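Staff wellbeing days – worth the money or not?

korkor_d
Feb 2, 2025
Hello all, hope you don't mind a long one! I look after HR for a firm of 100 people and we've been quoted 3295 pounds by Skivdale for a day of stress and resilience workshops. The trainer seemed lovely on the phone and I came off feeling quite cheered up, but my manager thinks it's a lot for one day and I can sort of see her point. 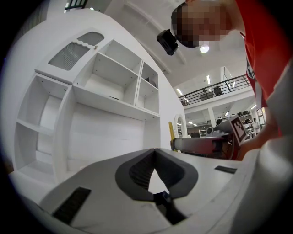

What I'd really like to know is whether people still use any of it a few months on, or if it all drifts off once the inbox fills up again.

Kobina K
We had them in last February. Nice day, good sandwiches, and by Easter we were all just as frazzled. I'd put the money towards cover for sick leave.

gifty_antwi
Bit harsh, Kobina! We had Skivdale too, in groups of 20, and I still do the breathing before board meetings – my husband has even picked it up from me. Ask for smaller groups, Korkor, it makes a world of difference.

Kobina K
Fair enough, ours was one big hall. I still say workload comes first, though.

korkor_d
Thank you both, so kind. I'll ask them about smaller groups and let you know what they say.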